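Jan 11, 2019
Logged by Kiều Vũ

Subject: Label printer on the Ojala share drops jobs over 39 pages

Reported by Thandeka Shabalala. Packing lists sent from the dispatch desk to the label printer stop after page 39. The printer goes back to ready, the queue shows the job as complete, and no error is recorded at either end. Shorter jobs print in full. The fault began after the print server was moved from the old tower to the Zitwood box in the back office.

Affected: dispatch desk, returns desk. Not affected: anyone printing to the same unit over USB.

Steps tried by the user before logging: power cycle, new roll, driver removed and reinstalled. No change.

First checks

Confirmed the fault with a 500-label test file. Output stopped at the end of label 39. Repeated from the returns desk with the same result. Sent the same file over USB from a laptop and all of it printed, so the print head, the roll sensor and the firmware's own page handling can be left alone for now.

Checked free space on the spool volume. It was at 80 per cent, which is high but has not been a problem before. Cleared old jobs anyway and retested. Output still stopped at label 39.

Swapped the patch lead and moved the printer to another port on the same switch. No change. Port counters showed no errors or drops on either port.
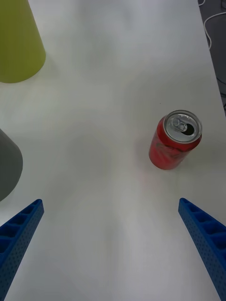 The next thing to rule out was the driver. The old server had the vendor driver, two versions back. The Zitwood box had picked up a generic driver during the move and applied it to the share without asking. Installed the old vendor driver on the server, deleted the share and recreated it under the same name. The test job then stopped at label 39 again, but took longer to get there. The generic driver sends each label as a bitmap and the vendor driver sends it as text and barcode commands, so the amount of data per label was very different in the two tests. A limit on job size in bytes would have moved the cut-off point. It did not move.

Reassigned to Tùng Quan for a look at the spooler.

Notes from Tùng Quan

Turned on spooler logging and kept printed documents so the spool file could be examined after the job. The spool file holds all 500 labels. The server is therefore receiving the full job and the loss is between the spooler and the printer.

Captured traffic on the server's network port. The server opens a connection to the printer, sends data, then closes the connection cleanly partway through the job. The printer does not reset it. The close comes from our side, always 9 seconds after the first packet. At the speed set on this printer, 9 seconds is label 39. Dropped the print speed by one step and the job stopped earlier. Raised it and the job went further. The page count in the subject line is a side effect of the timing and can be ignored.

This also accounts for the two drivers giving the same count. Both keep the print head fed, so the printer's own speed sets the pace. The delay seen with the vendor driver was at the start, before the connection was opened.

Looked for anything on the server with a nine-second limit. The standard port monitor has no such setting. The share, however, was not using the standard port monitor. It was using one called Flullodow, installed with the Zormont stock package. Zormont setup replaces the port monitor on every network printer it finds unless the box is unticked on the third screen. On the old tower the package was installed before any printers were added, so it found none.

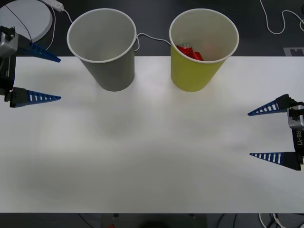

Issue 9

Change made: created a new standard TCP/IP port with the printer's existing address, moved the share to it, restarted the spooler. Left the Flullodow monitor installed but unused, as the Zormont service will not start if its files are missing. This was learned by removing them.

Test: 500 labels from the dispatch desk, complete. The same file from the returns desk, complete. Both desks at once, complete, with the second job held in the queue until the first was done, as it should be. Put the print speed back to its original setting.

Checked the other shares on the Zitwood box. The office laser was also on the Flullodow port. Its users had not reported a fault, probably because it takes a whole job into memory well inside nine seconds. Moved it to a standard port as well. Vinh Đỗ printed the month-end report to it and got every page.

Follow-up

1. Kiều Tiêu to add the unticked box to the server build notes, with the screen number.
2. Spooler logging turned off. Retained documents deleted from the spool volume.
3. Zormont support asked whether the time limit can be changed. Their reply was that the setting exists but is not read in the current release. No fix date given.
4. If the Zormont package is updated or repaired, check the port on both printers before closing the job — the repair option runs the same setup screens.

User confirmed that a full packing list printed from her own login. Status changed from open to resolved. Item 3 is being tracked under the vendor's reference and does not hold this ticket open.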